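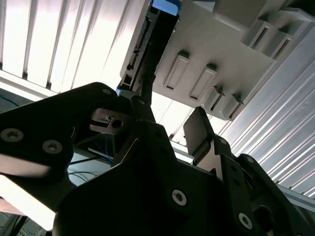 Atelier de réemploi Grivden : où en est-on ?

Point d'étape du 27 mai 2022

Bonjour à toute l'équipe de Stukar,

Comme promis, des nouvelles du lot d'ordinateurs que vous nous aidez à remettre en état ! On visait 500 tours, on en a 438 de triées, et franchement je suis plutôt contente vu le bazar des premiers jours. Le plus long, ce sont les disques durs. Chacun est monté dans un berceau en plastique bleu qu'il faut sortir de la baie, puis remettre bien en face (et quand on force, ça coince, je parle d'expérience).

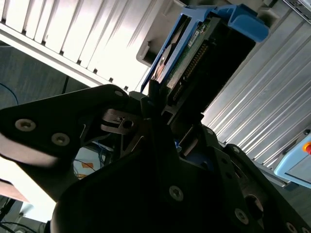

J'ai donc fini par mettre les berceaux de rechange à part, dans un bac à eux, et on perd beaucoup moins de temps à les chercher. Il m'en manque encore sept, la commande est passée chez Grube.

Côté cartes mères, on dépoussière, on regarde les condensateurs, on vérifie les barrettes mémoire et on range les câbles avant de refermer. Ça paraît bête, mais un faisceau mal placé et le capot ne ferme plus !

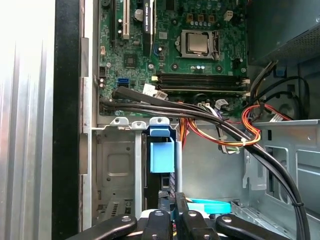
Carte mère verte, processeur en place, faisceau d'alimentation sur le côté.

Pour le budget, j'ai dépensé 2 078 euros, surtout en pièces et en bacs de rangement. Le détail est dans le tableau joint. 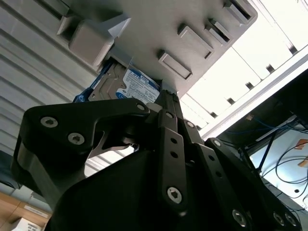
Disque de 1 To dans sa baie.

En juin, on attaque les tours restantes et la première livraison à Brurum. Il me faudrait juste votre accord pour racheter des pâtes thermiques, le stock est presque à sec.

À très vite !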